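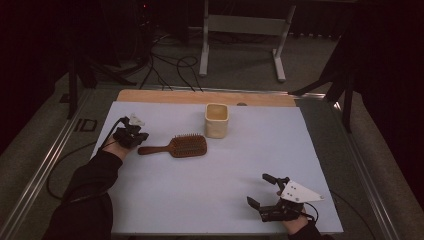 Care of wooden paddle brushes: proposed guidance for residents' packs

Members are invited to comment on the wording of the grooming section before it is issued to the Pellbridge residences. The present text permits residents to soak hairbrushes overnight, and I consider that it should be withdrawn. The brush lying on the board, bristles upwards, is of the type most residents bring with them: a wooden paddle with a brown handle and a rectangular head, densely set with rows of bristles. A head of that kind does not tolerate immersion. Water enters the wood around the base of the bristles and the finish lifts within a few weeks. I would propose dry cleaning with a comb once a week, and a damp cloth only where necessary.

Ilze Ramanauskas
Household Standards, Pellbridge
Posted 19 July 2020

Reply from clasent_housekeeping

Thank you for circulating this. Clasent supports the withdrawal of the soaking instruction. We replaced 30 brushes in our own residences last year, and the majority had split along the edge of the head. We would, however, ask that the weekly interval be reconsidered. Residents with short hair will not need it, and guidance that is plainly excessive tends to be ignored in full.

Reply from m_urbonaitė

I must disagree with both of the preceding contributions on one point. A comb drawn through bristles set that closely will bend them if it is pulled from the handle end towards the tip in a single stroke. Our practice is to lift the hair out in short sections, beginning at the outer row, with the end of a tail comb. It takes longer. The brushes last.

I have no objection to the damp cloth.

Reply from Ilze Ramanauskas

The point about short sections is accepted and will be added. With regard to the interval, I would be content with "weekly, or when hair is visible at the base of the bristles". Would Clasent find that acceptable?

Reply from clasent_housekeeping

Yes, that is acceptable.

Reply from vakulside_stores

May I raise the matter of storage, on which the draft is silent? The square cream cup in the same picture is similar to those we issue for washstands. Residents at Vakulside stand their brushes in them, handle down, directly after washing. Any water left in the cup then sits against the end of the handle. We had 108 cups returned in April and a good many had a brown ring inside.

We would recommend that brushes be laid flat on a towel with the bristles facing down until dry, and that the cup be kept for toothbrushes.

Reply from m_urbonaitė

Bristles down is correct for drying. For ordinary storage I would leave the brush bristles up, as the weight of a wooden head will flatten them over time. The two should be stated separately in the text or residents will confuse them.

Reply from vakulside_stores

I have never seen a brush flattened by its own weight and would question whether the sentence is needed. The section already runs to 379 words, and the limit agreed for the packs was one side of a page.

Reply from m_urbonaitė

I have seen it on several occasions, chiefly with natural bristle. I ask that my comment be recorded even if it is not adopted.

Reply from Ilze Ramanauskas

It is so recorded. The revised section will read as follows:

Do not soak wooden brushes. Remove loose hair weekly, or when it is visible at the base of the bristles, working in short sections from the outer row. Wipe with a damp cloth if required. Dry flat on a towel, bristles down. Do not stand a damp brush in a cup.

The sentence on long-term storage is held over. Further comments should be posted in this thread within 3 working days.

Reply from clasent_housekeeping

One small correction to the draft. "Damp cloth" should specify that no detergent is used. Our residents will otherwise reach for whatever is beside the basin.

Reply from Ilze Ramanauskas

Agreed. "Plain water only" has been inserted after "damp cloth".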